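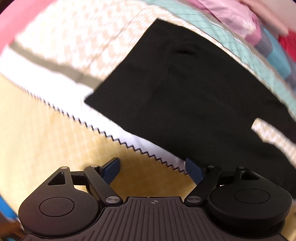 A two-finger gripper and a folded black garment. The fingers are open.

Picking Up Cloth: How Two Grippers Compare

A gripper is the part of a robot that holds things. Many grippers have two fingers that move toward each other, like your thumb and first finger. Engineers also build grippers with a handle, so that a person can carry them to the work and try them without a robot arm.

Cloth is a hard test for any gripper. A wooden block keeps its shape when it is squeezed. A shirt does not. It bends, folds and slides, and its edge may lie flat against whatever is under it. If the fingers close too high, they miss the cloth. If they close too low, they may catch the blanket as well.

Ojārs Stankevičius compares grippers at the Drurnitz workshop. In June he tested two kinds on clothes and bedding. The first kind, called Gandside, has stiff fingers. The second, called Flasar, has fingers with soft tips. Each gripper made 22 tries on every piece of cloth. A try counted as a success if the cloth stayed in the fingers for 6 seconds after it was lifted.

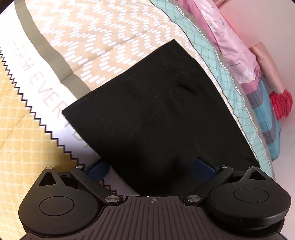
Page 6

The fingers in the picture have closed on black fabric. Look at the folds near the two dark blue pads. The cloth is bunched up between them, and a few faint wrinkles run across the middle. Folds like these give the fingers more to hold than one flat layer would.

The parts that carry the fingers are called a linkage. A linkage is a set of bars joined at points called pivots. When one bar turns, the others must move too. You can see small round pieces of metal at the joints.

What the test measured
Grip: did the cloth stay between the fingers?
Layers: did the gripper lift one piece, or two?
Marks: did the fingers leave a crease?

The whole test took 254 tries, including the practice ones. The soft tips did better on thin cloth. The stiff fingers did better on thick seams. On towels there was no clear difference.

Try it yourself
Lay a sock flat on a bed. Pick it up with your thumb and one finger, without using your nails. Then do it with two wooden spoons, one in each hand. Write down how many tries each way takes.

Words to know
Gripper - the part of a robot that holds things.
Linkage - bars joined so that they move together.
Pivot - a point that a part turns around.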